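From: Hyun-seo Hyun
To: zindalell-players
Subject: Re: [zindalell-players] Save format change and the co-op desync

Dae-han Jang wrote:

> I've had the May build running since it went up and I have two questions
> before I move our group over to it.
>
> First, the release notes say old saves are "converted on load". Does that
> overwrite the old file, or is a copy kept? We have a campaign with over 300
> turns in it and I don't want to lose it to a bad conversion.
>
> Second, we still get the desync at the river crossing on the Nodberg map.
> Two of us see the bridge as held and the other two see it as neutral. It
> only happens when somebody rejoins part way through a turn. Reloading the
> autosave clears it for a turn or so and then it comes back.
>
> Also, is the Willems faction meant to start without engineers now? I
> couldn't find anything about it in the notes.
>
> Dae-han

Taking these in order.

The old save is kept. When you load a save from the previous build, the game writes a new file next to it with the same name and "-conv" on the end, and the original isn't touched. What does get overwritten is the autosave slot, so if the only copy of your campaign is an autosave, load it in the old build first and save it by hand under a proper name. I should have put that in the notes and I'll add it.

Conversion takes longer than a normal load because every turn in the history is replayed to rebuild the supply figures. For a campaign as long as yours, expect to wait a few minutes with the progress bar sitting near the end. Please don't kill it at that point. If it does fail you'll get a log in the saves folder, and I would like to see it.

One thing that doesn't survive conversion is the list of custom unit names. They are stored by slot number in the old format and the slots have moved. Doto has a small script that copies them across by matching unit type and starting province. It gets most of them right. It's in the tools section of the group site, on the same page as the map editor.

On the desync, I can reproduce it now, which I couldn't last month. Your remark about rejoining part way through a turn was the missing piece. The host sends a rejoining player the state as it was at the start of the turn, followed by the orders given since. Bridge ownership is worked out from the orders, but garrison strength is taken from the snapshot, and if a garrison has been split during the turn the two don't agree. Nodberg shows it more than other maps because the crossing is only one tile wide and people nearly always split the garrison there.

There are 7 places in the code that read garrison strength, and I've changed five of them so far. The remaining two are in the AI turn planner and I want to be careful there, as the last time I touched the planner it stopped defending ports altogether. 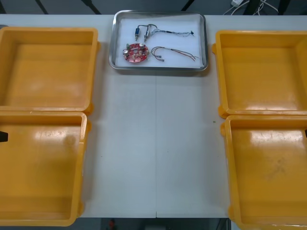 Round red board in the steel tray, yellow bins either side.

Until the fix is out, the workaround is to have the host end the turn before anyone rejoins. If that isn't practical, the rejoining player can sit in the lobby until the turn has been resolved and come in after the report screen. Turning off "fast rejoin" in the host options does not help, whatever the tooltip suggests. That setting only affects whether the map is sent compressed.

If you already have a game in the bad state, reloading the autosave isn't enough, as you found, because the autosave carries the wrong strength forward. Go back to the last manual save from before the rejoin. Alternatively, move every unit off the bridge on both sides, end the turn, and move them back. That forces the ownership and the strength to be written together. It costs you a turn, and your opponents have to agree to it, but it has worked each time I've tried it.

For the Willems faction, yes, the change is intended, and it was left out of the notes by mistake. They now start with no engineers but can train them from the second turn at the reduced cost. The trouble before was that an experienced player could have a fort on the eastern pass before anyone else had moved out of their home province, and games on the smaller maps were more or less settled from there. I know some people liked that opening. I've played both ways and I think the new start is better, but I'm open to giving them a single engineer back if the early game turns out too slow. Opinions to the list, please - I'd like to hear from people who play them regularly.

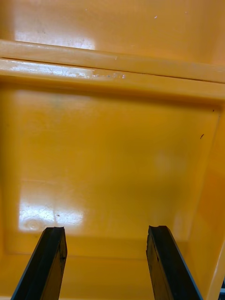

The two other balance changes in this build are in the notes, but I'll repeat them as I've had private mail about both. River transports no longer block the zone of control of the province they're passing through. Winter attrition is now applied after supply is worked out, so a unit that receives supply in the same turn doesn't lose strength. The second one makes winter offensives a bit easier than before. If you find it too easy, the old behaviour can be put back in the rules file by setting attrition_first to 1, and all players need the same setting or the host will refuse to start.

I'm hoping to have a test build up before the end of the month. It will read saves from the current build without another conversion. If anyone wants to try it early and has a group that can spare an evening, write to me off list with the number of players and whether the host is on Linux or Windows. Mixed groups are the most useful at the moment, and so are groups where somebody has a poor connection.

Dae-han, if you still have the autosave from just after the bridge went wrong, could you send me that along with the host's log? The log is overwritten the next time the host starts the game, so please copy it out first.

Hyun-seo

_______________________________________________
zindalell-players mailing list
To unsubscribe, send a message with the word "unsubscribe" in the subject line to the list address.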